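Plants at Work and the Question of Who Looks After Them

An opinion by Rekha Pant, Office of Workplace Services, Zamis

Every organization that occupies a building sooner or later acquires plants. They arrive as gifts, as leftovers from an event, or in the boxes of new employees, and within a year they stand on every windowsill. Few organizations have a policy on them. It is the view of this writer that a short policy is needed, and that it should begin with the matter of responsibility.

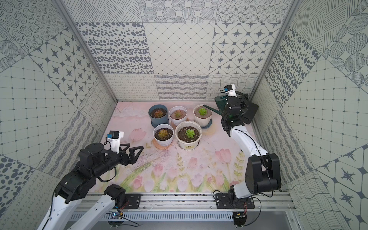
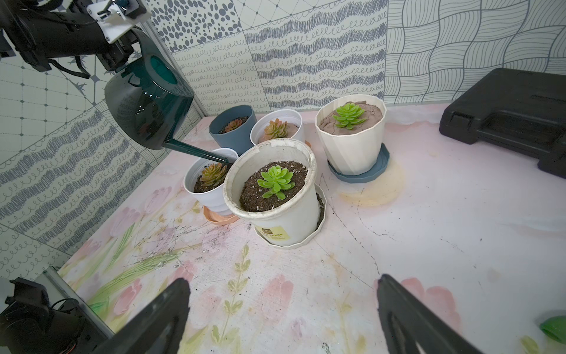
The care of shared property is an old problem in office management, and plants show it more plainly than most things. A chair that is neglected for a month remains a chair. A fern that is neglected for a month may have to be thrown away. The opposite error is at least as common. Five potted succulents standing close together, with a long-spouted watering can at hand, will look to almost any passing employee like an invitation, and a well-meaning person on each shift may accept it. Succulents store water in their leaves and do poorly in soil that never dries. The employee who waters them out of kindness is doing the same harm as the employee who forgets the fern, and neither can fairly be blamed when no one has been told what is expected.

When our Flatuncombe office reopened after a long closure, the condition of its plants became a subject of correspondence. There were 134 messages on the matter in the general mailbox between April and the end of summer, a larger number than we received on parking. Some employees asked that everything be removed. Others objected strongly to the removal of anything. Several wished to know whether a plant left on a shared desk still belonged to the person who had brought it in, and this office was unable to give them a consistent answer.

The first proposal put forward was to hire an outside contractor. Mohit Bhardwaj, who manages the building's service agreements, obtained a quotation from Sterkura that covered a visit every two weeks, the replacement of dead plants, and a standard choice of greenery in matching containers. The proposal had real merit. It placed the work with people trained to do it, and it removed a source of friction between departments. I did not support it, and I continue to believe that the decision to decline was correct.

My objection was only partly to the cost. A contractor would have cared for the contractor's own plants. Those which employees had brought in themselves would have been outside the agreement, and the draft terms asked that they be taken home or discarded before work began. Among them was a jade plant that had stood at the reception desk since before most present staff were hired. To discard it in favor of a rented palm would have been tidy and, in my opinion, unwise. People form an attachment to a workplace through small things of this kind, and a manager who dismisses them should not be surprised when staff show little interest in larger ones.

The second proposal was to leave matters as they were. Its supporters argued that adults can look after a plant without written guidance, and that a policy on potted plants would invite ridicule. I have some sympathy with this position. There is a tendency in institutions to write rules for every event that has caused annoyance, and most of those rules are not read. Yet informal arrangements work only while the people who made them are present. The office had relied for years on Rosemarie Kasten, of the accounts department, who watered the second floor on her own initiative and kept no record of what she did. When she retired, it took us most of a season to understand how much she had been doing. The plants by the north stairs were lost, and two large planters had to be emptied.

What was adopted in the end lies between these positions. Each plant in a common area now carries a small card bearing a name and a watering interval. The person named is responsible. That person may ask a colleague to cover an absence but may not simply assume that somebody will. A plant without a card may be claimed by anyone for 13 days, after which it is offered to staff to take home. Private desks are exempt.

The arrangement has drawn criticism, and some of it is just. Aarti Bhatt, who represents staff on the upper floors, has pointed out that the names on the cards are mostly those of junior employees, and mostly of women. I accept the observation. Work that is described as optional has a way of settling on those who feel least able to refuse it, and a card with a name does nothing by itself to correct this. We have since asked department heads to take at least one plant each. Compliance has been uneven, and I intend to raise the matter again.

A different criticism came from Alby Faulkner, formerly of the Pandey building, where a similar plan was tried and then dropped. In his experience the cards became a means of assigning blame. Employees photographed drooping leaves and forwarded the pictures to supervisors. This is a serious warning. The remedy, I believe, lies in how the first failure is handled. A person whose plant has died should be offered another, or be allowed to give up the duty without comment. If the death of a begonia is mentioned in a performance review, the policy deserves to be withdrawn.

It may be asked why an office with heavier concerns should spend time on this question. My answer is that the heavier concerns are seldom of a different kind. The shared kitchen, the meeting room calendar, and the supply cabinet on the ground floor all fail in the same manner – through a general belief that someone is attending to them. Plants are cheap, and they show the results of an arrangement quickly. An institution that wishes to test how it assigns small duties could choose a far more costly subject.

The present policy will be reviewed next April. Comments may be sent to the Office of Workplace Services, and those concerning the jade plant should be addressed to the reception desk, where its card is kept.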